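Free books and what we pay for them 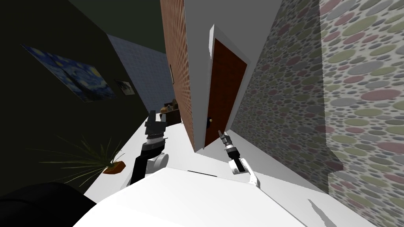
Does a free review copy change what a reviewer writes?
It does, a little, and mostly in ways the reviewer would deny under oath.

I have kept a book blog for long enough to have a shelf of titles I never asked for. Thrillers, chiefly, and a run of historical sagas from Sircombe that all seem to involve a mill. When a parcel comes with a kind note from a publicist, I feel I owe something. It might be a softer word for a limp ending, or a review posted in March when the publisher wanted it, ahead of the library book I was enjoying more.

The usual defence is that we all put a line at the bottom saying the book was supplied free and the opinions are our own. I use that line myself. I have stopped believing it does much. Readers skip it, as they skip the copyright page, and writing it makes the blogger feel that the matter has been dealt with.

Take The Drorketby Inheritance, which Sircombe sent out last spring. I went through 215 blog reviews of it over a wet fortnight. Plenty of them said the middle dragged. Several couldn't follow who had forged the will (nor could I). Yet the stars at the top were nearly all fours and fives. If a book bores you for 100 pages and then confuses you, what on earth are you giving threes to?

Akonier, the review copy site, tells its members that honest reviews are all it wants. Perhaps so. It also shows publishers how often each of us posts and how kindly we score, and I'd be surprised if they never look. My own page there says 1,026 followers, a number I check more than I should.

I don't think anyone is being bribed. A paperback is a poor sort of bribe. But habit and gratitude will do the job quite cheaply, and I wish more bloggers would admit it before telling me that yet another family secret kept them up all night.

For my part, I am buying the next Cronin Press novel with my own money. The review will go up when I've finished it, and if I give up halfway I'll say which page.

Posted 20/11/2018 in Opinion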